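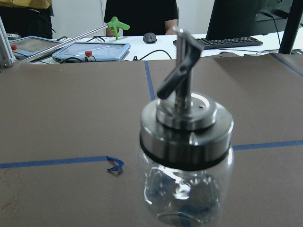

Veikko wrote:
Are you teaching the approach and the cap as one demo or two? We gave up on doing both in one go. The arm kept blending them, so it would start flicking at the cap while it was still a hand's width off.

kunitus_leanne wrote:
One demo so far, Veikko, but you may have just talked me out of it! For anyone who missed my first thread: I'm trying to get our arm to flip the cap on a pour spout. Glass jar, steel lid, little black cap on a hinge. I drive it by remote control, record, and train on the recordings. I have 127 demos saved and the policy gets the cap maybe one time in three. The other times it comes in too low and nudges the lid, or it stops above the spout and hangs there forever (I timed one, it sat for 59 seconds before I hit stop).

All of that is from the wrist view only. No overhead camera yet.

Kalevi M. wrote:
The hanging is you. I mean that kindly. When you drive by remote you pause above the thing to line up, and the pause goes in the recording. Then the arm learns that pausing there is part of the job. Go watch your own demos at double speed and see how long you sit still.

kunitus_leanne wrote:
Ouch. OK, I just watched a handful and yes, I sit there. Sometimes for ages, because I'm squinting at the glass trying to work out how far away it is. I can trim the pauses out, I guess?

Kalevi M. wrote:
You can. I'd throw the worst ones out and record fresh. Trimmed demos have a jump in them.

Miyuki Ishida wrote:
I don't agree with tossing them. We trimmed every still stretch longer than half a second on the Hakala project and the policy came out smoother than the one from "clean" demos. A small jump where the arm was barely moving anyway does no harm. What did hurt us was having two drivers with different habits. One came at the lid from the left and one from straight above, and the arm split the difference and hit the rim.

Kalevi M. wrote:
Fair, but you had 1131 demos on Hakala if I remember right. You can afford some junk in a pile like that. With a hundred and change, every bad one gets a vote.

Miyuki Ishida wrote:
We had a lot more by the end, sure. The trimming test was on a small early batch though, smaller than Leanne's. I'll see if I still have the notes.

graden_shop wrote:
Why remote at all? Grab the arm and move it by hand. You feel the cap give and you stop pushing. I taught ours a latch that way in an afternoon.

kunitus_leanne wrote:
I tried that first – my hand kept ending up in the wrist view. Every recording had knuckles in it, and then at run time there are no knuckles and the arm gets confused. Maybe I was holding it wrong?

graden_shop wrote:
Hold it behind the wrist, up by the next joint. Stiffer to push but your hand stays out of the picture. Or guide it by hand once, save the path, put the jar back where it was and let the arm replay it while you record. That's how we do it now.

Veikko wrote:
Replay is fine until the jar moves. Then you have one path for one spot. I'd stay with remote and work on the driving.

On clear glass, don't judge distance by the body of the jar at all, everything bends behind it. Use the black gasket ring under the lid. It's a hard dark band and you can watch it grow as you come in. And if you've got blue tape lines down on the table, they look broken through the glass, so don't steer by the part you see through the jar.

kunitus_leanne wrote:
The gasket! I was steering by the tape through the glass this whole time. Trying that tonight.

kunitus_leanne wrote:
Back with numbers. I split it in two like Veikko said, approach first, then the cap, and stopped squinting at the tape. I only recorded a small new batch for the cap part, then mixed in the old ones with the pauses trimmed (sorry Kalevi). It got the cap 5 times in a row and then knocked the jar sideways on the next go, so I'm calling that progress. No hanging so far.

Kalevi M. wrote:
Now run it without the old ones and tell me which is better.

Miyuki Ishida wrote:
Found my notes, by the way. Sending them to you both. Leanne, did you change the jar position between takes or leave it in one place?

kunitus_leanne wrote:
Left it in one place. I'll move it a bit each time on the next batch and do Kalevi's run as well. Might take me a couple of days, I'll post both.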